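首页 | 版块 | 机械臂与自动化 | 搜索 | 登录
分类:设备选购 / 预算讨论
回复 11 · 收藏 30

【求参谋】小工作室第二套夹爪,到底买Ivix还是Cirari?

楼主:慢半拍的减速机
发表于2020年8月20日

先说下情况哈。我们工作室做的是家居整理类的抓取,就是把书、玩具、布料之类的东西从篮子和箱子里拿出来,再放到该放的地方。手头一台Trindis的臂,一套夹爪,已经不够用了,九月要报下半年的采购,我得交一份清单上去。

现在纠结的点:

一是夹爪。Ivix那套便宜,指头是硬的,要自己贴垫。Cirari那套贵不少,指垫可以整个换。两家我都要了报价,Ivix回得快,Cirari拖了好久,最后发来一个没写运费的表格,气死。

二是腕部相机。我想再加一个,老板说一个够了。

三是备件。指垫单片报价571,我第一反应是你抢钱啊……但这东西又确实会磨。

贴一张腕部相机拍的,大家感受一下我们平时抓的都是什么。编织篮,里面有白色布衬,书是立着的,旁边挤着个毛绒玩具,指头要伸到书和篮子边沿中间去。

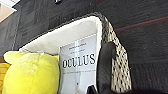 图:腕部视角,篮子里取书(那本OCULUS)

所以指头的粗细对我来说特别要紧!太粗了塞不进书旁边的缝,太细了又怕夹平装书的时候把封面压出印子。有用过这两家的来说说呗,踩过的坑越详细越好。

赞 12 分享 2

——————

1楼 拧螺丝拧到手酸
Ivix用过一年多。硬指头贴硅胶垫,胶要选好,我第一批用的双面胶,夏天一热就往下滑,后来换了胶水才老实。优点是便宜,坏了不心疼。你这种篮子里有软衬布的,我担心硬指头会把布一起夹起来,我们抓毛巾筐的时候老犯这毛病。

2楼 云台不转
看图觉得你现在这个指头就偏粗啊,圆圆的一大坨,占了右边好大一块。换窄一点的不行吗?可能根本不用买新夹爪,打印两根指头就完事了。

3楼 慢半拍的减速机(楼主)
回2楼:离镜头近,看着会显大,不过确实不算细。打印的我试过,PLA太滑,TPU又太软,夹厚一点的书就往外撇。也可能是我打印参数烂哈哈哈,你们有好用的填充率吗?

4楼 云台不转
TPU里面塞一根薄钢片当骨头,外面包软的。我就这么干的,夹精装书都没问题。材料钱几乎可以忽略,就是费时间。

5楼 采购部的猫
费时间才是最贵的好吗……楼上各位都在算零件钱,没人算工时。自己做指头,设计、打印、装、调、坏了重来,一个人一周就没了。报预算的时候这一周谁出?我是做采购的,见过太多这种“省下来”的钱。直接买Cirari,备件一起谈,单片571是零售价,跟整套一起下单一定能砍。

6楼 拧螺丝拧到手酸
不同意5楼。小工作室跟大厂不一样,他们本来就有人在那儿调机器,自己做指头顺便就把抓取的脾气摸透了。你上来买一套贵的,万一方向变了,下半年不抓书改抓碗了,整套吃灰。

7楼 采购部的猫
抓碗不也得换指垫?能整片换的不就是这时候省事嘛。再说了,他自己都写了打印的不好用。

8楼 雨天调参
岔开一句,楼主有没有看过Aigner的租赁?我们上半年租过一套,押金付完按月算,先跑一阵再决定买不买。缺点是租的那批成色一般,我们拿到的那套接头有点松,打电话过去倒是给换了。还有合同里磨损怎么算一定要看清楚,指垫算耗材,要自己掏。

相机我站老板那边。先把现有这个的安装位置调一调,往后退一点,视野就宽了。第二个相机意味着多一根线、多一次标定,线缆绕在腕上转几圈你就想哭了。

9楼 慢半拍的减速机(楼主)
哇租赁这个我完全没想到!!这就去问Aigner。

相机的事我还想再挣扎一下。手指伸进篮子以后,书的右下角就被挡住了,右下角叠着指尖,判断有没有夹稳全靠猜。往后退的话又怕碰到别的东西,我们那块地方不大,柜子就在旁边。或者把钱挪到带力反馈的指垫上?有人买过吗?

10楼 雨天调参
判断夹没夹稳,先看夹爪自己报的开口宽度和电流就行,平装书有厚度的,夹空了开口会到底,一眼就知道。这个不花钱。力反馈垫等你把不花钱的办法都试完再说吧。

11楼 慢半拍的减速机(楼主)
好,那我先这么写清单,大家帮忙看看有没有漏:

夹爪:Aigner先租一套Cirari的(如果他们有),没有就买Ivix
指垫:备2片,跟夹爪一起询价,按5楼说的去砍
相机:先不加,调现有的支架
自制指头:按4楼的钢片法做一对,我自己下班弄,不占工时(猫别骂我)
杂项:胶水、线缆扎带、运费

Cirari的运费我今天又发邮件催了,还没回。另外有个事想问1楼,你后来换的那种胶,拆垫子的时候好不好清?我怕残胶留在指头上,下一片贴不平。

上一页 | 返回列表 | 下一页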